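Print this page | E-mail this page

Weltcombe open day: two grippers and a camera

The Weltcombe lab opened its doors on Sunday, and I went for the gripper bench. Nelu Ene ran it. He had the Cinel two-finger and the Huerta soft gripper on matching arms, both driven by the same Dretmont controller.

Visitors could pick the parts. I tried a foam block, a bolt and a bag of rice. The Cinel was faster on the bolt and dropped the rice twice. The Huerta held the rice every time but needed 14 seconds to settle. Ene's log for the month showed 131 drops in 3393 picks, most of them on bags.

The camera session was outdoors, by the running track. The question was how well a low-cost camera separates surfaces in flat light -- red track, concrete slabs, grass. Heavy cloud all across, with one bright streak. The track and the slab edging come out clearest, and the trees and buildings on the horizon go soft. 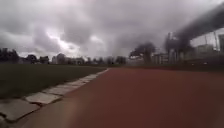
Getting there

Parking is behind the main hall. The bench closes at five, so do the grippers first.

Comments (2)

tmw44: Did they say what pressure the Huerta runs at?

Odell: I asked, they change it per part. The bolt was the highest setting -- didn't get the number.

Print | E-mail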